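3.2 Materials and closure types

The packaging trial compared four ways of storing flat paper and card inserts between handling sessions. Each insert was kept in its own enclosure, and enclosures were opened and closed repeatedly over the 12 weeks of the study. Stock was supplied by Drultier and kept at the Tirkthorpe store, where the cabinets were held at a steady humidity. In total, 800 inserts were assigned to enclosures before the first session in May.

The clear zipper bag with a coloured track was included after comments from the pilot at Mahama, where staff using bags with a colourless track often began at the wrong edge. A coloured track shows up against both the film and a pale work surface (Figure 4a), and it can be found without picking the bag up or turning it over.

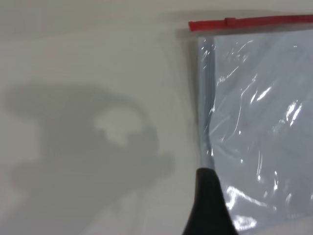

Figure 4a. Clear plastic zipper bag with red track on a pale tabletop.

All bags were handled on plain, light-coloured tables. We had first planned to use the dark green mats already at the store, but creases in the film were harder to judge against them, and the mats were put away after the second session.

3.3 Condition of the film

Film condition was scored by eye on a scale of zero to 4, where zero meant flat and unmarked and 4 meant creased across most of the face. Scoring was done with the bag lying flat and its contents in place. An empty bag tends to relax, and scores taken that way during the pilot were too low to be useful.

Glare was the main difficulty. Creased film picks up overhead light in long, narrow streaks (Figure 4b), and a streak can be mistaken for a fold. Scorers were asked to look at each bag from two sides of the table and to record a crease only if it could be seen from both. Marks on the insert were noted in a separate column, as they could otherwise be counted as damage to the bag.
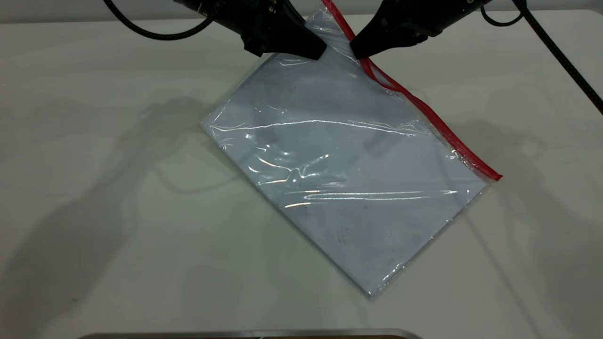

Figure 4b. Zip-top bag holding a flat, pale grey-blue sheet. Creases and reflections are visible in the film, and the red zipper strip is wavy in places.

Waviness in the zipper strip was recorded as present or absent. No attempt was made to measure its height. A wavy strip was not treated as a failed closure, and every bag was checked by running a thumb along the full length of the track. The results of these checks are given with those for the Sunura folders in Section 4.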